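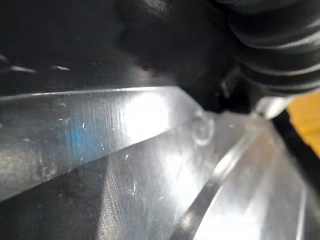 Clear plastic and black rubber, very close up. Prindby, May 2026.

We had been meaning to get to the Prindby open day for years, and every year something came up – a wedding, a bad knee, one time a burst pipe in the upstairs bathroom. So it was a real pleasure to finally find ourselves on the little bus from the station, with a thermos in the bag and the whole day ahead of us. The ride takes 11 stops if you stay on to the end, and I would tell anybody to stay on to the end, as the last stretch follows the Hisine along its prettiest bend, with the willows right down in the water.

Prindby has been a plastics town for as long as my family has been coming through it. My aunt had a set of Prindby mixing bowls, pale green, and I learned to make pancakes in the smallest one. Several of the old works open their gates on the same day, and you wander from one to the next with a paper map and a sticker on your coat. We started at Bisteo, at the top of the hill, mostly to get the climb over with while our legs were fresh.

They give you a good hour there. The tour begins in the pattern room, where the old wooden forms are kept on racks up to the ceiling, 186 of them, every one with a handwritten tag. I could have stayed all morning. There were butter dishes and radio knobs and a soap holder shaped like a scallop shell that I am almost sure we had in the bathroom when I was small. After that you go through to the molding hall, which is warm and very loud, and smells a bit like a new shower curtain. One of the older presses can turn out 1320 lids in a shift, and our guide let the children in our group each take one home, still warm. Mine (I asked, and was given one too!) is now sitting under a geranium.

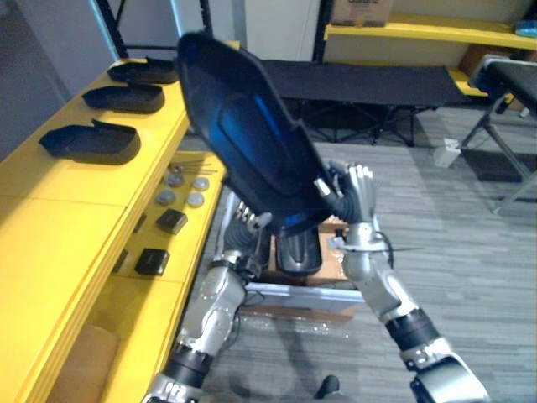
Curved black plastic shell, seen from its concave side.

Lunch was at the Sotomayor, the old workers' canteen across the yard, and it deserves its own paragraph. You line up with a tray, just as the shifts used to, and there were three soups to pick from. We had the split pea with a heel of dark bread, followed by plum cake that was gone by the time we went back to ask for a second piece. Go early. The long tables mean you end up talking to whoever sits down next to you, and we got a fine lesson in how to bring a scratched bowl back to a shine with toothpaste and patience.

In the afternoon the weather turned, so we skipped the river walk and spent the time in the town museum instead. It is small and a little dusty, with a wonderful wall of picnic sets, and a back room about the flood that I found quite moving. The shop sells seconds from the works by weight. I came away with a colander, two beakers and a lemon squeezer I did not need.

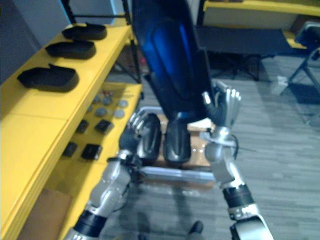
Yellow shelving and a glossy dark blue panel.

A few practical notes. The hill is steep and the cobbles get slick in the rain, so wear proper shoes. Strollers have to be left at the gate at Bisteo. The last bus back was packed, and we stood until the church, but a lady kindly held my colander. They put on a smaller winter opening in November, with the museum and the canteen only, and we have already penciled it in for the plum cake.

Filed under: Days Out, Factory Visits

More from the travel pages
A slow weekend by the salt marshes
Three small button museums worth the detour
The lamp fair, in the rain again
Where to eat before the night ferry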